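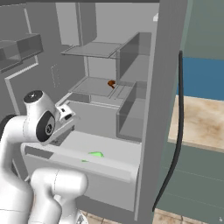 How a fridge keeps food cold

Put your hand inside a fridge and it feels as if the fridge is pouring cold onto it. Cold is not a thing that can be poured, though. Cold is what we feel when heat leaves. A fridge takes heat out of the food and the air inside it, and lets that heat go into the kitchen.

The trick with the liquid

Lick the back of your hand and blow on it. The wet patch feels cold. The water is turning into a gas called water vapour, and it needs heat to do this. It takes the heat from your skin.

A fridge uses the same idea with a special liquid called a refrigerant. It runs through a long thin pipe that goes round and round in a loop. In the part of the loop next to the food, the liquid turns into a gas and soaks up heat.

Then a pump called a compressor squeezes the gas. Squeezing makes it hot. You may have noticed a bicycle pump getting warm when you use it – part of the reason is the same. The hot gas goes through pipes on the outside of the fridge, gives its heat to the room and turns back into a liquid. Then it goes round again.

The humming noise a fridge makes is mostly the compressor. When the inside is cold enough, the compressor can stop for a while. When it warms up a little, the compressor starts again.

Why cold food lasts longer

Tiny living things called bacteria are on nearly everything, including food. Some of them make food go bad. They grow quickly when they are warm and slowly when they are cold. The fridge does not kill them, so even cold food goes off in the end.

Before fridges

In the village of Grivdale, people used to keep milk and butter in a stone larder on the north side of the house, where the sun hardly reached. Richer families had an ice house. This was a deep pit with a thick roof, filled with ice in winter. The one at Grivdale had 26 steps going down to the bottom.

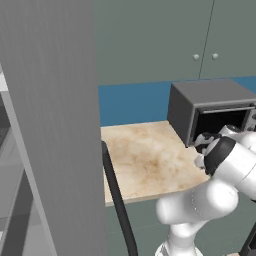 Ice from the pit was carried up to the kitchen and put in a wooden box lined with metal. Food went in beside it. As the ice melted it took heat from the food, and the water ran into a tray that had to be emptied.

Looking after a fridge

Shut the door as soon as you have what you want. Each time it opens, cold air falls out at the bottom and warm air comes in.

Let hot food cool a bit before an adult puts it away, but do not leave it out for more than 2 hours. Keep raw meat on the lowest shelf, so that it cannot drip on anything else.

Words to know

Bacteria: living things too small to see without a microscope.

Compressor: the pump that squeezes the gas.

Refrigerant: the liquid that carries heat out of the fridge.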